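3.2 Household sample and wash diaries

Households were recruited in two districts, Skavdale and Wunport, which share a water supplier but differ in housing stock. Skavdale is mostly detached houses with a washing machine in a utility room. Wunport is mostly apartments, and many residents there use a shared machine in the basement. A total of 300 households agreed to take part. Each was given a paper diary and asked to fill in one line per wash: date, program, temperature setting, spin setting, detergent form, and whether any item was enclosed in a mesh bag.

The diaries ran from January for 11 weeks. They returned 1,757 wash entries, of which 1,398 were complete enough to be used. The most common missing field was spin setting. On older machines the spin speed is tied to the program and is not shown on the dial, and participants left the field blank or wrote "normal." Where the make and model of the machine had been recorded at enrollment, the spin speed was filled in from the manual. Where it had not, the entry was dropped.

The diary did not ask for load weight. A pilot by Warrier and Tindall had found that people without a scale gave weights that bore little relation to the measured load, and that the question lowered the return rate for the whole page. Load was instead recorded as quarter, half, three-quarter, or full drum. This is a coarse measure and depends on how tightly the drum is packed. It was treated as an ordered category in all models and never converted to weight.

3.3 Enclosed and unenclosed items

For the purposes of this study, an item is enclosed if it is inside a closed mesh bag for the full length of the wash and spin. Pillowcases used as bags were coded separately, as the closed weave restricts water exchange much more than an open net does. Bags with a drawstring were accepted, but participants were asked to note if the bag had come open by the end of the cycle. An entry with an open bag was moved to the unenclosed group.

The two forms of mesh in common use are a coarse net, normally used for socks and children's clothes, and a fine net, normally used for underwear, knits, and shirts. Earlier work has tended to pool them. We kept them apart. Fine net slows the passage of detergent to the garment at the start of the cycle, and it also slows the removal of detergent in the rinse. Both effects should be larger when the bag is crowded. The diary therefore included a check box for "more than one item in this bag."

Garment type was coded by Hulme and Cuesta independently from the participant's own wording. Disagreements were concentrated in two areas: the line between a blouse and a shirt, and the line between a light sweater and a long-sleeved top. The first was settled by merging the two into one class, woven garments with sleeves and a front opening. The second was settled by fabric, with all knits placed together. Cuff and collar wear was scored on woven garments only, at enrollment and again after the last diary week, on a five-step scale from no visible wear to broken yarns at the fold.

Buttons were noted as a separate item. A cuff button can be pulled against its thread when sleeves wrap around other pieces in the spin, and several participants gave this as their main motive for using a bag. Loss of a button was recorded as present or absent for each garment at the end of the period. A loose button was not counted as lost. Figure 4 shows fine mesh and a white shirt cuff.
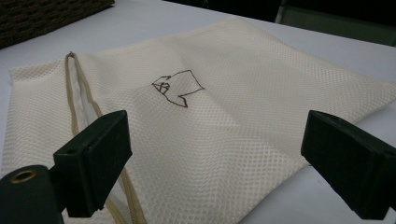
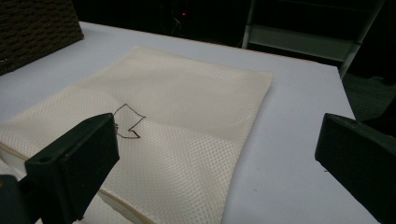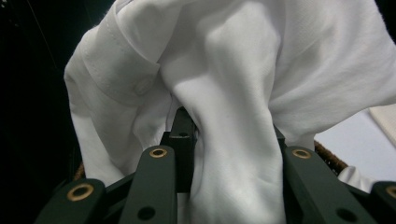

Figure 4. Fine mesh laundry bag on a tabletop (first and second panels); white shirt, cuff with stitched band and button (third panel).

3.4 Rinse residue

Residue was measured on a cotton swatch placed in the bag or, for unenclosed loads, pinned inside a sleeve. Swatches were air dried, sealed, and sent to the Wainwright laboratory, where they were extracted in deionized water and the conductivity of the extract was read against a blank. Lindemann repeated the reading on every tenth swatch. Swatches that arrived in a torn envelope were discarded.

Related articles
Spin speed and crease recovery in woven cotton shirts
Shared laundry rooms in Wunport: a survey of machine age
The Illier swatch method for rinse residue: a revised protocol
Detergent form and dosing error in small loads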